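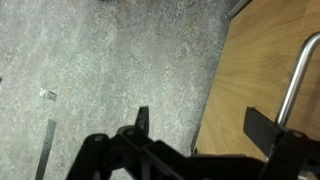 Stulel Branch Library to Close for Heating Work

March 2, 2023

The Stulel branch library will close at the end of business on Saturday for the replacement of its boiler and most of its ground-floor radiators. The work is expected to take 3 weeks. The two other branches, at Hotar and Talpur, will stay open on their usual schedules and will take over most of Stulel's services while the building is shut.

The existing boiler was installed when the branch was extended and has been out of use twice this winter. In February the reading room was closed for four days after a valve failed, and the evening language class had to be moved to the Talpur branch at short notice. The library service said then that a repair would carry the building through to spring but that parts for the model were getting hard to find.

Tundumon Heating, the contractor that looks after the boilers at all three branches, will do the work. Crews will begin by draining the system and taking out the old unit, which sits in the basement below the children's section. The new boiler is smaller and will leave room for shelving along the north wall of the basement. The library plans to use the shelving for back issues of local newspapers, now kept in boxes on the upper floor.

The ground floor has to be cleared before the radiators can come off the walls. Staff have already moved the large-print collection and the atlases upstairs. The children's picture books will go to Hotar for the length of the closure and can be borrowed there with a Stulel card. Adult fiction and nonfiction will stay in the building under dust sheets and cannot be requested until the branch reopens.

Loans and holds

No item borrowed from Stulel will fall due during the closure. Due dates have been moved to the week after reopening, and borrowers do not need to do anything to get the extension. Anyone who wants to return books earlier can take them to Hotar or Talpur. The outdoor return slot at Stulel will be locked – please do not leave books on the step.

Holds that are waiting for pickup at Stulel on Saturday evening will be sent to Talpur on Monday morning. There were 64 of them on the shelf at the start of this week. Borrowers who would find Hotar easier can ask for the change at the desk or by phone before the branch closes. New holds placed online will show Talpur as the default pickup point, and the setting can be changed on the account page.

Interlibrary loans are handled differently. They belong to other systems and keep their original due dates, so they should be returned to Talpur on time.

Classes and meetings

The toddler story hour will move to Hotar, on the same day and at the same time. The room there is smaller, and families are asked to leave strollers in the entrance hall. The language class will meet at Talpur, as it did in February. The chess group has decided to take a break and will start again when Stulel reopens.

Tax form help, which is offered at Stulel each spring, will be given at Talpur by appointment only. Appointments last 30 minutes and can be booked at any branch. People who already have a Stulel appointment will get a call this week with a new time.

The two public meeting rooms are not available during the work. Groups with bookings have been contacted, and fees already paid will be returned or moved to a later date.

Computers and printing

Stulel's public computers will be switched off for the closure. Four of the laptops will be lent to Talpur, where they can be used inside the building for up to two hours a day. Printing at Talpur costs the same as at Stulel, and print cards work at all branches. The scanner at Hotar is out of order and is waiting for a part.

Wireless service from the Stulel building, which reaches the benches outside, will be off while the electricians are at work and may come and go after that.

Parking and access

The small parking lot behind the branch will be closed for deliveries from Monday. Street parking on the front side is not affected. The footpath that runs between the library and the post office will remain open, apart from the morning on which the old boiler is lifted out. A notice with the date will be posted at both ends of the path.

Residents nearby can expect some noise on weekdays between 8 a.m. and 4 p.m. No work is planned for evenings or Sundays. The old radiators will be stacked in the parking lot until they are hauled away, and the library asks that people stay outside the fence.

Reopening

If the work goes to schedule, staff will spend two days putting the ground floor back in order before the doors open. The picture books will come back from Hotar last. The first story hour at Stulel will be in the week after that.

The reopening date will be posted on the library's website and on the front door. Questions about loans, holds and appointments can be put to the desk at any branch during opening hours – the Stulel phone number will be forwarded to Talpur until the building is open again.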